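Who Gets Heard in Dimberg? Small-Party Candidates and the Ward Council Race

Final report for Local Government in Practice, spring term

When I signed up for this course I thought I would write about national politics like everybody else. Then a flyer came through my door for a candidate I had never heard of, from a party I had never heard of, running for the open council seat in the Flukholm ward. I read both sides of it standing in the hallway and I had my topic! The flyer was about bus shelters, mostly, and the price of school lunches, and it ended with a phone number that turned out to be the candidate's own kitchen.

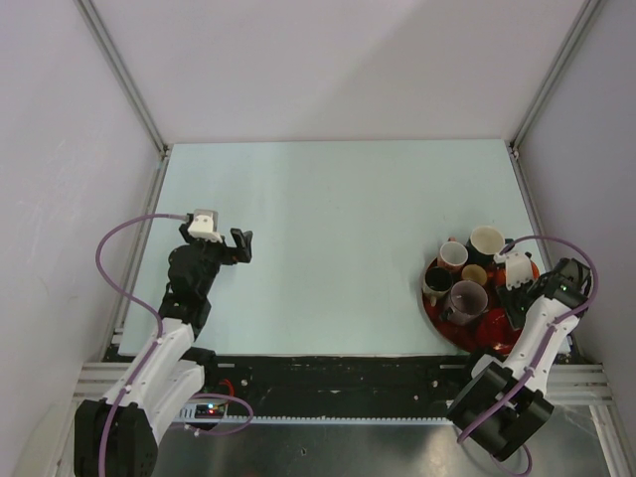 Tova Lindqvale
Second-year student, Political Science and Public Policy

My question was simple to write down and a lot harder to answer. How do voters in a small city find out about candidates who do not belong to one of the big parties, and does it change anything when they do? I did not set out to measure who deserved to win. I wanted to follow the information: where it starts, who passes it on, and where it gets stuck.

Background

Dimberg elects its council by ward. Flukholm is the oldest part of the city, down by the river, with the brick rental blocks on one side and the small houses on the other. The seat came open when the sitting member moved away. Each of the major parties put up a candidate fairly quickly, and then two more people filed, one with a small environmental party and one as an independent. Those last two are the ones I followed. I have left all the candidates' names out of the report because I promised the people I talked to that this would not read like a campaign piece.

Getting on the ballot in Dimberg is not the hard part. You collect signatures, you pay a modest fee, you hand in the forms at the city clerk's office. What comes afterward is the hard part, and I did not understand that until I had watched it for a few weeks. There is no voter guide for ward races. The public radio station does one segment on the whole election. The local paper, the Daher Courier, covers Dimberg along with several other towns, and a ward race gets a paragraph unless something goes wrong in it.

What I did

I used three kinds of material. The first was conversations with voters. I talked with 48 residents of the ward, some at their doors and some outside the Sarkaretti grocery on the main street, which has a covered entrance and a steady flow of people who are willing to stop if it is raining. I asked everyone the same short set of questions and then let them talk. I loved this part far more than I expected to. People who began with "I don't follow politics" went on to give me a complete history of the drainage problem on their street.

The second was public events. I went to both candidate forums, one at the high school and one in the library basement, and took notes on who was invited, how long each person spoke and what the audience asked.

The third was paper. I kept every leaflet, every yard sign slogan and every newspaper mention I could find, and sorted them by subject in a big binder.

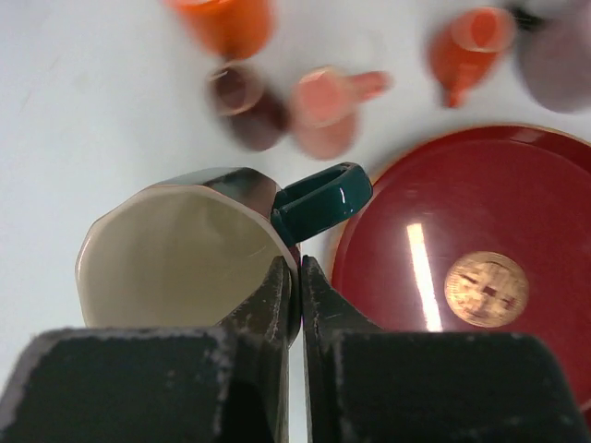
Green mug, cream-colored inside.

What I found

Let me start with the forums, because the difference between them was so clear. The high school forum was organized by a business group and invited only candidates whose party already held a seat on the council. The environmental candidate and the independent sat in the audience. The library forum was open to everyone on the ballot, and the whole evening felt different. With four people at the table the questions got more specific. Someone asked about snow removal on the river stairs and the independent knew which city department was responsible, which office in it to call and what had happened the last time the budget line was cut. The major-party candidates started giving longer answers after that. It was a pleasure to watch.

The library forum also had a rule that the last part, some 30 minutes, belonged to the audience with no prepared questions. My notes from that stretch are longer than the rest of the evening put together.

The voter conversations were more mixed. Most people could name the party of at least one candidate, and very few could name either of the small candidates without a hint. But when I read out a short list of issues from the leaflets, without saying who had written what, the bus shelters got a reaction almost every time. A number of people told me they agreed with that idea and then were surprised to hear where it came from. One woman went inside to look through her recycling for the flyer.

I asked people how they usually learned about local candidates. The answers clustered around neighbors, family and whatever was taped up at the grocery store. The Sarkaretti bulletin board came up so often that I went and looked at it properly. It is next to the carts, it is not run by anybody in particular, and during the campaign it had more political material on it than the Courier printed 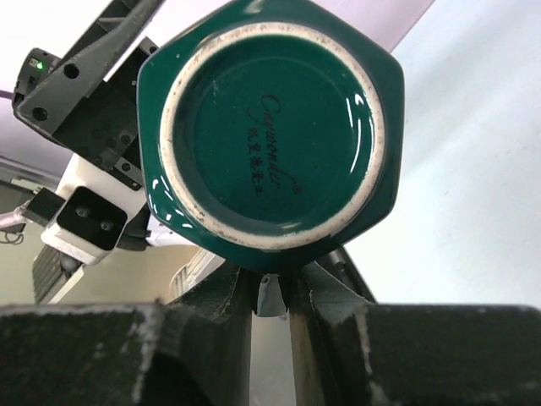 in the same period, if you leave out paid advertising. I had walked past that board for most of my first year without reading it. Now I think it may be the most important news outlet in the ward, at least for people who shop on foot.

The independent clearly knew this. Her notices were small, handwritten and replaced often, so there was always a fresh one. The environmental candidate relied more on social media, and the younger renters I met had seen those posts, though several of them were registered to vote in a different city.

Problems with the method

My sample is tilted toward people who are home in the late afternoon or who buy groceries at one store. I speak one language well and another badly, and I am sure I missed people because of it. I also got better at asking questions as I went along, so the early conversations are thinner than the later ones. If I did this again I would throw out my first version of the question sheet after a day of testing and begin over.

There is also the matter of me. I got attached to the subject. I tried to correct for that by having my project group read my notes from the library forum and mark every sentence that sounded like cheering, and there were more pencil marks than I would like to admit.

What I would look at next

I would love to see someone compare Flukholm with a ward that has no shared shopping street, to find out whether the bulletin board effect disappears or moves somewhere else. Forum rules would be a great project on their own too. Who writes the invitation list is a small decision made in an office by people with a deadline, and in this race it decided which ideas got said out loud in the high school auditorium.

The question sheet, the forum notes and the index to the leaflet binder are attached as appendices. The binder itself is with the department office and can be borrowed.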